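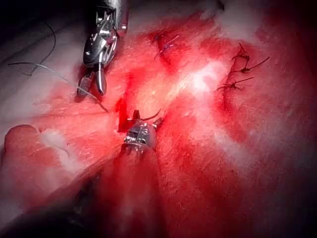 Marjorie Teague

The surgical technologist I spoke with has worked in the operating rooms at Lynch, the hospital in Grurville, for most of her career. For the past two years she has spent half of each week in the hospital's practice lab, where a robotic system named Fikora is being taught to place and tie stitches with a person watching. She agreed to talk as long as I left her name out. She doesn't speak for the hospital, and she still has to eat lunch with the surgeons.

I asked her first what changed on the day the system arrived.

"The room got quieter," she said. "When a surgeon is sewing, even in the lab, they talk. They ask for things, they complain about the light, they tell you about their kid's soccer. With Fikora running you have a surgeon at the console with their hands off the controls, and me by the arms, and we're both looking at the screen. It took me a while to get used to standing there with no one asking me for anything."

Her job in the lab is to set up the arms, load the needles, keep the camera clean and call a stop if something looks wrong. The surgeon can also stop it, and usually does it first. The software comes from a company called Lerkard, which sends an engineer to Grurville every other week. The rest of the time the lab staff runs the sessions and sends the logs in.

She has opinions about thread. A suture lying on wet red tissue is harder to find than people think, she told me, and that goes for her as well as for the software.

"A blue one you can pick out until it gets blood on it, and then it's just dark. The gray thread is fine as long as it's lying over something pale, and then it crosses onto the red and you're squinting. And you get these bright spots where the light bounces back at you. I've been doing this a long time and I still lose the end of a strand. So when the system stops and says it can't find the tail, I have some sympathy."

Stopping is a large part of the work. In May the lab logged 710 stitches. Of those, 642 were tied without a person taking over. The remaining 68 were finished by hand, most of them after the system paused on its own. She keeps those numbers on a whiteboard by the door, although the logs have them too.

"People hear that and they think it's great or they think it's terrible, depending who they are. What I look at is which ones it stopped on. If it stops where I would've slowed down, okay. If it stops on an easy one and then goes right ahead on a bad one, I write that down and the engineer hears about it."

I asked if she had ever hit the stop button when the surgeon didn't agree.

"Yes. Twice. Once I was right." She thought about the other one for a while. "The other time the needle was fine. From where I was standing it looked like it had caught a flap it shouldn't have. He was nice about it. We'd agreed early on that anybody can stop it and you don't get a lecture. I asked for that to be put in writing and they put it in writing."

The surgeons have had to adjust in their own way. Some of the senior ones didn't want to sit at a console with their hands in their lap, and a couple of them still won't sign up for sessions. The residents are a different matter. They like the system, and that worries her a little.

"They're supposed to be in there tying knots. That's what the lab was for. You sit down and tie until your hands know how to do it, and then you tie some more. Now part of that time goes to watching a machine tie. I said so at the planning meeting. They gave the residents 60 minutes of hand practice before every automated session, and you can't trade it away. That helped. I'd like it to be longer."

She raised one more thing at that meeting, which was who would be blamed for a bad stitch if the system were ever used on a patient. She said she got a long answer and wasn't satisfied with it. At present Fikora is used only in the lab at Lynch, and she hasn't been given a date for anything beyond that.

Her own duties have shifted more than she expected. She used to come in, set up, pass instruments and clean up. Now there is a checklist with 74 lines on it, and much of it is about the camera and the calibration of the arms. She learned to read the logs from the engineer, at first over his shoulder and later on her own. Her job title hasn't changed and neither has her pay — she has brought that up with her manager and plans to bring it up again.

"I do things now that weren't in the job two years ago. Nobody asked if I wanted to learn it. I did want to, as it happens, but they should ask."

Does she think it will replace anyone in her line of work?

"Not the way people mean it. Somebody has to load the needle. Somebody has to see that the jaws are gummed up and wipe them. But could they decide one tech can cover two rooms? Sure. I could see that, and I'd fight it. You can't watch two screens."

I asked what a good stitch looks like to her. She answered quickly.

"The edges come together and they aren't pinched. The knot sits to the side of the cut. You've got enough tail that it won't slip. When there's a few in a row I look at the spacing, and then I look at the one at the end, because people get tired and rush the last one. The system doesn't get tired. Its bad ones can come anywhere, so I had to quit looking only at the end of the row."

She had a session after we talked, and the arms weren't draped yet.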